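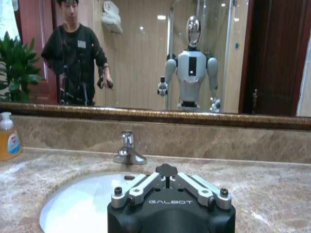 Guest bath, vanity side, robot and operator in the mirror.

**tonport_linen**
Our hotel started training a robot on bathrooms in January. One person wears the rig and works the arms with handheld controllers. I have 17 rooms on my list and management wants the sinks and counters handed over to it by summer. Has anyone been through this? What happened to your hours?

**dgosselin**
Diane Gosselin, laundry and floors, 5 years at a place that did something similar. Hours stayed the same. The list got longer. They took counters off my sheet and gave me three more rooms, and I was still wiping the faucets after it.

**renik_88**
That's a management problem. The machine didn't write your sheet. My wrists are shot from scrubbing marble and I'd hand over the vanity tomorrow.

**dgosselin**
Sure, but who do you think reads the time savings and writes the sheet? Get the room count in writing before it goes live. We didn't.

**rafia_y**
I've done the operator job at another property. It pays a little more than housekeeping but the rig gets heavy and you stand in one bathroom for hours doing the same reach. I asked for breaks every 45 minutes and got them. I also went back to regular rooms after 3 months - I missed moving around.

**tonport_linen**
Did they offer operator shifts to housekeeping first, or hire from outside?

**rafia_y**
Both. Two of us came from housekeeping, the rest were new. The ones who had cleaned rooms knew to do the mirror before the counter. The new hires had to be told.

**renik_88**
So push for that. Housekeeping gets first pick on operator shifts, at the higher rate.

**dgosselin**
Agree with renik on that part. Still wouldn't give up the room count.

**tonport_linen**
OK. Meeting is at 2:30 tomorrow. I'll bring up both and post what they say.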